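How to get your street to cut down on throwaway plastic

I've been meaning to write this one up for ages, because people keep asking me how we did it in Brirnham. The short version is that we started with one road, one takeaway and a lot of tea. You don't need any money to begin with, and you don't need to be good at speeches (I'm certainly not!).

Step 1: Find out what's being thrown away

Pick one week and ask your neighbours to keep their plastic to one side. Bags, bottles, trays, the lot. We had 61 households say yes, which was far more than I'd dared hope for, and Kadri Jõgi wrote it all down in an old school notebook. Bread bags and salad bags were way ahead of everything else.

Step 2: Choose one thing

Go for one item and leave the rest for later. We chose carrier bags from the corner shop. Pop in when it's quiet, buy something, and ask what they pay for bags now. Most shopkeepers know to the penny and they're usually glad to grumble about it.

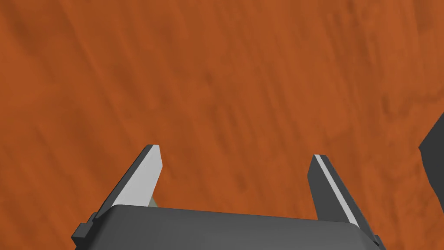
Close-up: orange-brown wood grain, with dark grey gripper housing along the bottom.

Step 3: Set up a bag swap

All you need is a box by the till with a clear label - take one, bring one back. Ours is called the Lill box, after the lane where it started. Wash anything made of cloth before it goes in, and keep a few spares at home for when it runs low, as it will in the first fortnight. We put out 149 bags to start with and topped up in October. 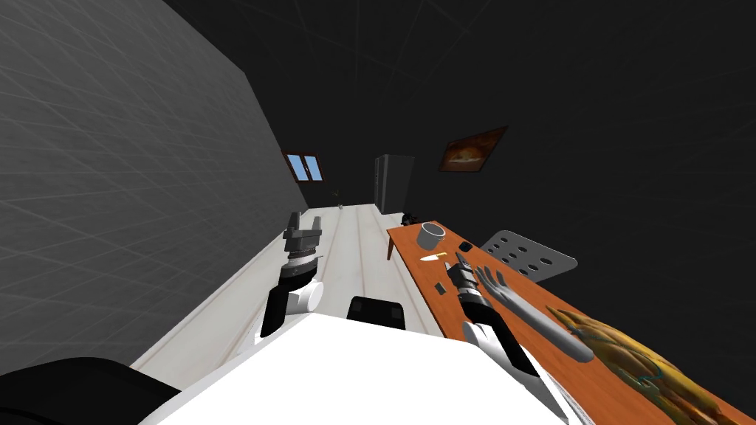 Piret Stankevičius
Waste and recycling columnist

Step 4: Talk to the takeaways

This is the harder bit. Ask if they'd be happy to fill a customer's own tub, and offer to make the poster yourself. Two places turned us down flat and one said yes on the spot, so don't lose heart. Clean tubs with lids that really shut, please, or you'll be wearing your curry home.

Step 5: Write to your council

Keep it to one page. Say what you counted, what you changed and what you'd like them to do next - we asked for a water refill tap by the bus stop. Give it six weeks, then ring up and ask for a name. I'm still waiting on our tap, but I do now have the name!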